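2 min read

Carol Parsons has bought and sold coins in Tunstall for 40 years, most of them from the same narrow shop. She started out sorting foreign change for her uncle and now deals mainly in world silver.

Her first question to anyone bringing in a collection is whether it has been cleaned. "People mean well," she said. "They find their grandfather's coins in a drawer and get out the polish. With an old silver dollar that can take off 60 percent of what I'd pay."

She keeps her own stock in plain paper envelopes inside a steel cabinet. Soft plastic flips can leave a green film on the metal - she lost a good run of Mexican pesos that way early on.

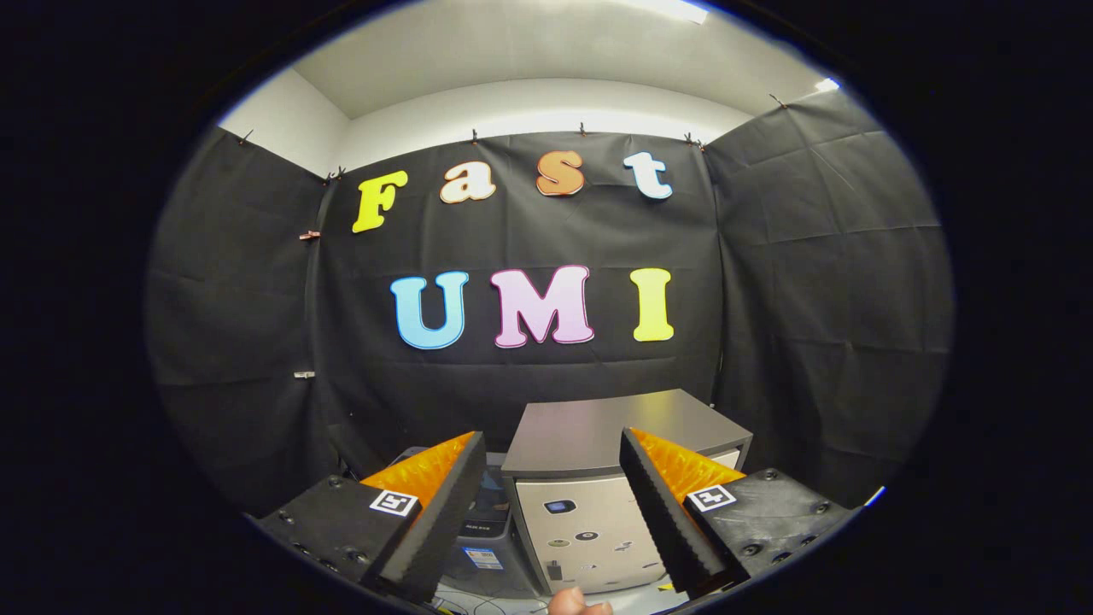 Should a new collector pay to have coins graded? Only when the coin is worth well over the grading fee, Parsons said, and most of what comes across her counter is not.

She is careful about silver bought as an investment. "Ask what the dealer will pay you to buy it back that same day. If he won't tell you, leave."

Business at the Flistbridge show has been slow, but she has taken a table again for September. She plans to bring her duplicates and a tray of low-priced coins for children.

"I'll sell a kid a coin for 2 dollars," she said. "I still have my first one, and it's worn nearly flat."

Comments

Nuala Moriarty
I sold my dad's half dollars to Carol. Fair price, and she showed me the scale.

tolum_pete
Wish I'd read the part about polish ten years ago.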